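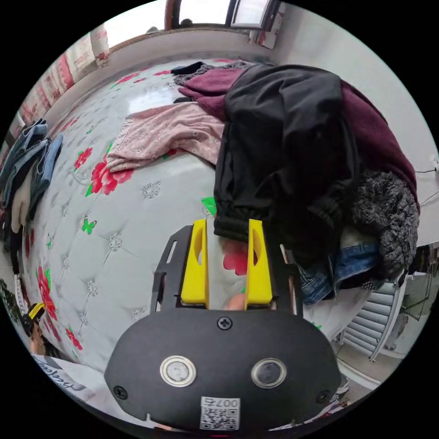 Koval v Yatsenko: is the judges' decision fair?

Forum > Boxing > Small hall and regional

southpaw_lena
Good evening to all. I have watched the Koval and Yatsenko fight two times now, the second time without sound, and I want to ask what other people have on their cards. I gave it to Svyatoslav Koval by two rounds. The judges gave it to Yatsenko, one of them by five rounds, and this I cannot understand. Yatsenko was going forward all night, yes, but he was walking into the jab. Rounds three, four and seven are very clear for me.

Please excuse my English, I write slowly and check the words.

bodyshot_barry
Five is too wide but the right man won. Koval threw pretty jabs and then held. You don't get rounds for holding.

southpaw_lena
He held in the ninth and the tenth, I agree with this. Before that I see very little holding. In which rounds did you see it?

bodyshot_barry
From the sixth on. Watch the ref, he's warning him all the time.

Clastar_gym_tom
He warned him twice in the whole fight. I was there, third row, on the Yatsenko side of the ring. Crowd was given as 1,076 and most of them were shouting every time Yatsenko touched a glove, so I can see how a judge gets carried along. I had it a draw.

ringcard88
Does anybody have the punch numbers?

southpaw_lena
There are no official ones. The Postix stream showed numbers on the screen after the last bell, 300 thrown for Koval, and 34 power punches landed for Yatsenko. But they did not show how many Koval landed, so it is not possible to compare. I would not use them for an argument.

bodyshot_barry
34 power punches in ten rounds is plenty if the other fella is only pawing at you.

southpaw_lena
With respect, I do not agree that he was only pawing. Look at the left eye of Yatsenko after round seven. A jab which closes the eye is a scoring punch. In my country the old trainers teach that you score first the clean punch and then the pressure, and I believe it is the same in your rules.

Clastar_gym_tom
It is the same. Clean punching first. What happens in practice is another matter.

ringcard88
I've only seen the second half but I'd give Yatsenko the last three without thinking. Koval looked tired. Was he not 19 when he last went ten rounds?

southpaw_lena
Yes, he was 19, and after that he had only six-round fights. This is a fair point. His corner should have found him an eight before this one. I also have the last three rounds for Yatsenko, so we have the same there, it is the first seven where we can argue.

bodyshot_barry
All right, I watched it again with the sound off like you said. I'll give you round four. I'm not giving you three.

southpaw_lena
Thank you, I accept round four. Please look one more time at the last minute of round three, when Yatsenko is on the ropes near the blue corner.

bodyshot_barry
I looked. He's blocking most of it.

Clastar_gym_tom
Talk at the gym is that they want the rematch in August, at Rustalen again. If I was Koval I'd ask for a different hall.

ringcard88
He won't get one. Yatsenko sells the tickets.

southpaw_lena
Then at least he can ask for different judges. Tom, if you hear that the date is confirmed, will you please write it in this thread? I would like to travel for it, and the trains are cheaper if I buy early.

Clastar_gym_tom
Will do.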